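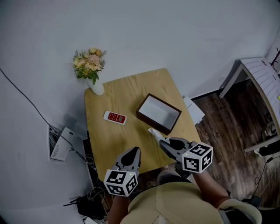
**Where does the gift box project stand?**

The table is set up at Stukham, the boxes have arrived, and 292 of them have gone out to shops. The budget you approved will carry us into October.

Report to the Virk fund, August 1, 2018
Prepared by Valentyna Palamarchuk

**Boxes**

We settled on the dark brown one with the white interior. Grotix, our supplier, sent 18 samples, of which most were a shade they called "natural" and we called "cardboard." The brown hides scuffs. The white lining hides nothing, so a thumbprint inside now means a new box. We have lost almost 100 that way and have started washing our hands more.

**Filling**

Tissue remains our main topic of conversation. Folded flat, it takes forever and looks like a shirt from a department store. Crumpled, it takes a few seconds and looks generous, provided the person crumpling has some feeling for it. Shahzad Ghauri has the feeling. The rest of us are being trained by Shahzad, who is patient up to a point. The written instructions for this step have been revised twice and still contain the word "fluffy."

**The table**

You asked in the spring why a packing project needed flowers. Botov wants its shop counters to look a certain way, and we set the table up to match: light wood, a white vase in the far corner, something peachy in it. The vase also stops people from putting their coffee there, a benefit we left out of the original application.
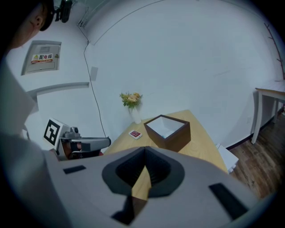
*The table at Stukham, with the open box and the flowers in their corner.*

**Money**

Boxes came in under budget, even with the thumbprints. Tissue went over. Flowers are on their own line this time, as requested, and I would ask you to read that line quickly.

**Still to do**

- Lids. The second delivery fits, the first one nearly does.
- A smaller box for Botov's winter orders, 2 sizes to be tried.
- Tissue instructions, third revision. Shahzad has agreed to write it if we agree to follow it - terms are still being discussed.

The next report will reach you in October, with the lid invoices attached.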